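Marchuk深青色毛毡台布试用评测

发布部门:Ellosville生活用品资料室
执笔:Hidayah Ngau
复核:Afiq Tjoa
发布日期:2024年4月30日

一、评测对象

本期评测对象为Marchuk品牌的毛毡台布,颜色为深青色,适用于长方形桌面。配套使用的背景屏风为Gariveck品牌的折叠屏风,浅褐色编织面板,竖向木质边框。屏风系资料室原有家具,不列入评分,但台布的颜色与摆放效果在很大程度上受背景影响,故另设一节予以说明。

台布由本室从Grarardale的零售门店自行购入,售价225元,未接受厂商赠送或赞助。包装标称厚度为2毫米,成分为聚酯纤维,可手洗,不可漂白,不可甩干。包装内除台布外仅有一张折叠说明书,无压角配件,无收纳袋。

试用期为54天。其间台布铺设于展示间的长桌,用于日用品和包装食品的分类陈列、清点及收纳教学。展示间平日开放,桌面物品每日多次取放、移动和更换,使用强度高于一般家庭。读者如将台布用于家庭餐桌或书桌,下文关于磨损的部分可酌情放宽理解。

二、外观与颜色

台布到货时为对折后再卷起的状态,中央有一条较深的折痕。平铺一夜后折痕变浅,以挂烫机隔布熨烫后基本消失。说明书未提及可否熨烫,本室先在边角处试过低温,未见收缩或发硬,然后再处理整幅。建议厂商在说明书中补充此项。

颜色较网页图片偏深。网页上的样图接近湖水绿,实物为偏暗的青色,日光下略带绿调,室内暖光下偏蓝。布面并非纯色,近看有深浅不匀的细小斑驳,属于毛毡材质常见的外观。斑驳在试用后期有一定好处,轻微的浮尘和短纤维不易显眼。但是白色纸屑、饼干碎末及浅色线头落在布面上十分醒目,日常仍须备一支粘毛滚筒。

陈列用途下,该颜色的衬托效果值得肯定。日用品包装多用高饱和度的颜色,黄色盒盖、橙色果冻、紫色小盒一类物件置于深青色之上,轮廓清楚,辨认省力。白色瓶身和浅色湿巾包装同样容易识别。较为吃亏的是深绿色和深蓝色的物件,例如百洁布海绵的绿色擦洗层,远看与台布略有混淆,需要靠下层的黄色海绵区分。若使用者的物品以深色为主,宜考虑同系列的米灰色,本室未购入该色,不作评价。

三、防滑与稳定性

防滑性能是本室选购毛毡材质的主要考虑。原先使用的涤纶台布表面光滑,轻质瓶罐受到碰触后易滑移,清点时常需重新对齐。

更换毛毡台布后,盒装零食、软包湿巾和小型收纳盒的位置稳定,取走相邻物品时基本不受牵动。圆柱形物件直立放置时同样可靠。工作人员将高身饮料瓶放入或叠放于黑色圆形容器之上,在容器一侧轻推,容器与台布之间未见明显滑动,但瓶身本身重心较高,推力稍大时仍有晃动。此类叠放方式的稳定程度主要取决于容器与瓶子的配合,台布所能提供的帮助有限。

底面窄小的细高瓶罐是较弱的一项。毛毡有一定弹性,瓶底会轻微下陷,若下陷不匀,瓶身略显倾斜。气雾罐一类金属罐底面有凹圈,接触面积小,该现象较盒装物品明显。如需长期陈列此类瓶罐,可在其下垫一块薄硬纸板。

台布与桌面之间的附着情况一般。背面没有防滑涂层,在光面桌板上从一侧拉扯,整幅会移动。展示间的长桌为光面,试用第一周内台布向使用者一侧偏移过数次,后在四角背面加贴可移除胶贴,问题得到解决。该价位的产品理应附带压角夹或防滑点,这是本次评测扣分较多的一处。

四、清洁与耐用

试用期间台布共手洗10次,使用中性洗衣液,冷水浸泡,轻压去水后平铺阴干。首次清洗时水色明显发青,属浮色,第二次起减轻,第四次以后水色清澈。首次清洗务必单独进行,不可与浅色织物同盆。

洗后尺寸以软尺测量,长边有轻微回缩,不影响覆盖桌面。边缘为直接裁切,未锁边。常与衣物及手臂接触的前缘起球较早,试用第三周即可见到,后缘和中部情况良好。起球可用去球器处理,动作须轻,以免削薄布面。Afiq Tjoa在复核中指出,前缘局部经两次去球后手感已较其他位置稀松,后续寿命存疑,本室认可该意见。

污渍方面,分别记录如下。

清水:滴落后短时间内呈珠状,及时以干布吸除不留痕迹。停留较久则渗入,干后无水印。

甜饮料:渗入后发黏,须以湿布反复按压,否则干后布面发硬。果冻糖浆属于同类情形。杯装果冻开封后如需放在台面上,宜加垫小碟。

饼干碎屑:碎屑易嵌入纤维,抖落效果不佳。粘毛滚筒可清除大部分,巧克力碎末遇热会抹开,应先挑去大块再行滚粘。

油渍:试用中只发生一次,以洗洁精稀释后局部按压两遍,残留浅痕。深青色对此有较好的遮掩,站立距离下看不出。

海绵掉屑:旧海绵的泡沫颗粒附着较牢,需逐粒捡除。海绵宜放在湿巾包或托盘上,避免直接接触布面。

五、降噪与手感

毛毡对放置声的吸收明显。塑料盒、罐装物品落在台面上声音沉闷,收纳课程进行时,后排听讲者反映讲解声较以往清晰。桌板表面也因此得到保护,试用结束揭开台布检查,未见新增划痕。

手感中等偏硬,不适合以裸臂长时间倚靠。用作书写垫时,单张纸在布面上书写会戳破,应另加垫板。用于日用品分类整理则手感并无妨碍。

另有气味一项。拆封时有较重的新布气味,通风两日后减轻,首次清洗后不再察觉。对气味敏感者应预留清洗和晾干的时间。

六、与编织屏风的搭配

展示间的背景为Gariveck折叠屏风,面板为浅褐色细密编织,以竖向木框分隔。深青色与浅褐色冷暖相对,台面与背景的分界清楚,陈列物的上缘不致与背景混为一片。

就实际使用而言,有以下几点供参考。

其一,屏风编织纹理细密而均匀,作为背景较为安静,包装上的文字和图案不受干扰。此前使用的印花布帘在这方面明显不及。

其二,编织面板易积灰,灰尘落至台布后缘,后缘的清理频率应高于前部。本室的做法是先以软毛刷自上而下清扫屏风,再以粘毛滚筒清理台面。

其三,红色、橙色包装紧贴屏风时,暖色相近,醒目程度有所下降。此类包装可向前移出一段距离,或以蓝色、白色包装相隔。

其四,屏风与长桌之间宜留出可容手掌通过的间隙。台布后缘若被屏风底框压住,换洗时须先移开屏风,颇为不便。

七、陈列方式的几点意见

台布本身没有网格或刻线,物品对齐全凭目测。经过试用,本室在该台布上形成较固定的做法,沿后缘排列物品,前部留作操作区域。后排以高身物品为主,如饮料瓶、高罐和立放的盒子,其前放置果冻杯、小方盒等矮小物件,避免前后遮挡。

同类物品相邻放置便于清点。扁平的饼干盒与零食盒可成组摆放,清洁类用品如湿巾、海绵另成一组。带盖的小型方盒标签朝上时,站立者可以直接读取,无须拿起。

湿巾包等软包装表面起伏,叠放物品时以轻薄者为宜。海绵重量轻,置于其上不致压出液体,取用也方便。

透明盒内立放条状小包装,是展示间沿用已久的做法,数量和余量从侧面即可看到。该类盒子底面平整,在毛毡上十分稳固。

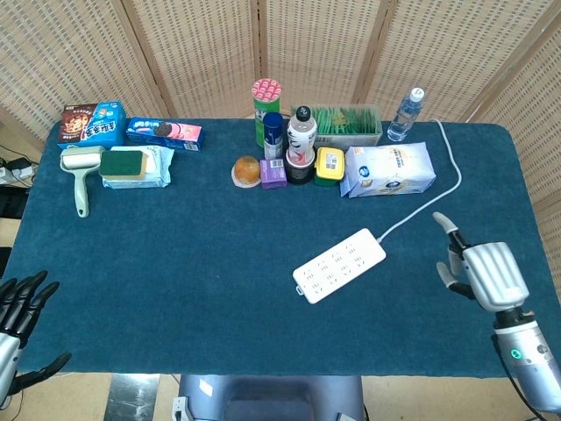
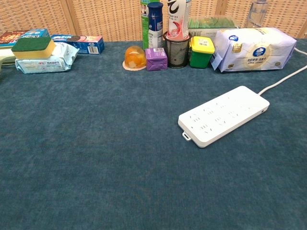
铺设深青色毛毡台布的桌面,日用品沿后缘陈列,背景为浅褐色编织面板。

八、综合评定

陈列衬托:优。深青色对多数日用品包装的衬托效果良好,深绿、深蓝物件除外。

台面防滑:良。盒装与软包物品稳定,细高罐体略有倾斜。

桌面附着:中。无防滑底,无配件,须自行加固。

清洁:中。液体易处理,碎屑和油渍较费工夫,首次清洗掉色。

耐用:中。前缘起球较早,未锁边。

降噪与桌面保护:优。

说明书:差。内容过简,未说明能否熨烫,未提示首次清洗掉色,成分仅标于外包装。

总体而言,该台布适合作为展示、整理和教学用台面的覆盖物,亦可用于家庭中的收纳整理。用于餐桌则不予推荐,食物残渣和油渍的清理负担偏重。售价225元,在同类毛毡台布中处于中上水平,若附带压角配件并完成锁边,该价格较为合理,现有做工则稍显不足。

本室决定继续使用现有台布,暂不增购。前缘磨损情况将于10月复查,结果在本栏目补记。

九、补充说明

本评测仅针对本室购入的一件产品,不代表同批次全部产品的质量。文中涉及台面陈列的各类包装食品和清洁用品均为展示间日常用物,不构成对相应商品的评价或推荐。

清洗记录和尺寸测量由Afiq Tjoa负责,原始记录存于资料室,读者可在开放时间内申请查阅。对本文内容有不同意见者,可以书面形式寄交资料室,信封注明“台布评测”字样。

转载请保留执笔人与发布部门名称。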